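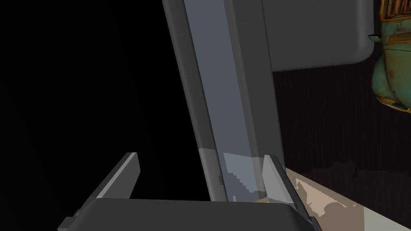
Open Day at the Stendemari Robotics Laboratory: Frequently Asked Questions

When is the open day?
Thursday, 4 September 2025. Doors open at 10 a.m. and the last group is admitted at 3 p.m.

Do I need to register?
Yes. Admission is limited to 200 visitors, in groups of 16. Registration closes at the end of August.

What will be demonstrated?
Staff will run gripper tasks in simulation on a large screen in Room 603. Szymon Pawlak will introduce each session and take questions afterward.

May visitors operate the simulator?
Visitors aged 12 and over may do so for a few minutes at the end of each session. No experience is required.

Is the building accessible?
Elevators serve all floors. Please use the Rocha Street entrance if you require step-free access.

May I take photographs?
Personal photography is permitted in Room 603. It is not permitted in the Viment workshop.

Whom should I contact with other questions?
Please call the front desk at extension 801.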